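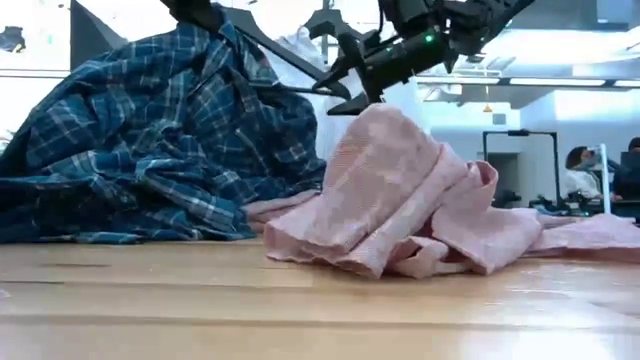
**Slide 2: sort before you fold**

- Start with the pile as it comes. Flannel shirt, pink towel, one partly under the other.
- Pull pieces apart first. Shirts left, towels right.
- Towel: find two corners, shake, lay flat, fold in thirds.
- Plaid helps. Line the checks up with the table edge and the shirt is straight.
- Carmela timed her December loads: 42 minutes unsorted, 8 less when sorted first.

(Pause. Ask who folds on the bed.)

**Slide 3: table height**

- Hand over to Edin. He has the Stalham measurements.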